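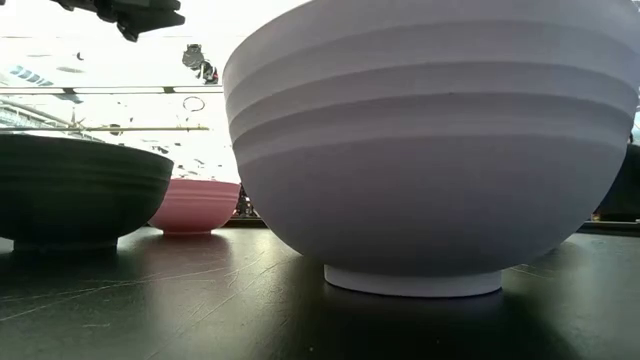 Cloveson opens its spring tableware season with a weekend of soup in Trunholm

TRUNHOLM, Sunday, March 15, 2026 - Cloveson, the family-run kitchen and table shop on the harbor road, is delighted to invite neighbors, regulars and anyone passing through to its spring opening, when the new bowls and serving dishes go on the shelves and the big soup pots go on the stove.

The shop has been closed for 15 days while new shelving went in, and we have missed our customers more than we expected to! The collection takes in pale bowls with ridged bands near the rim, plain dinner plates, and a good many mugs, which people had been asking for ever since the old ones sold out before Christmas.

"I grew up in a house where the bowl came out first and then we argued over what to put in it," said Marjatta Kemppainen, owner of Cloveson. "I would love for people to come in, pick things up, eat something warm and stay as long as they like."

Soup will be served both days by Regula Rüegg, who runs the Jääskeläinen lunch counter next door and is bringing her split pea and her carrot and ginger. Last spring's opening drew 1,446 visitors over 2 days, so do come early if you have your heart set on the pea.

Entry and soup are free. Doors open at ten, and parking is behind the Fuvwood hall.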